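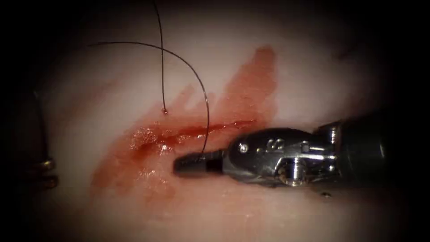

Llevábamos meses buscando un juego de rol que aguantara campañas largas sin ahogarnos en tablas, ¡y Trostent nos ha enganchado desde la primera noche! El manual tiene 470 páginas, pero se lee de maravilla, y las reglas de heridas (tiras un dado, eliges qué pierdes) dan unos combates tensísimos. Mi clériga llegó viva a la cuarta sesión de milagro.
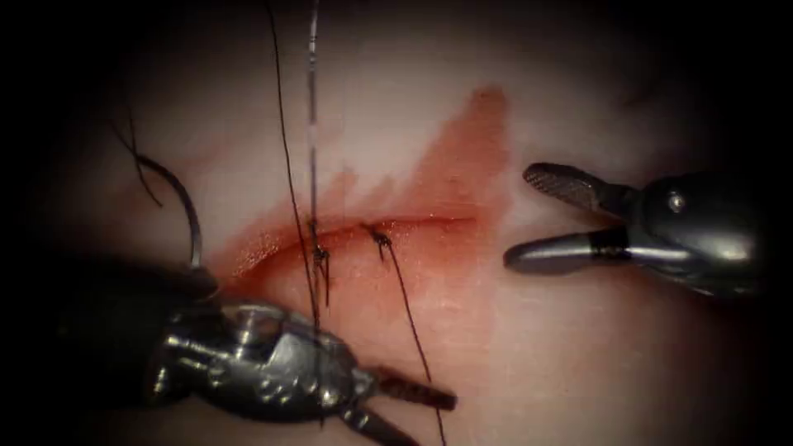 Incisión con sangre alrededor y pinzas robóticas.

Le falta un índice mejor, eso sí. En agosto empezamos otra campaña.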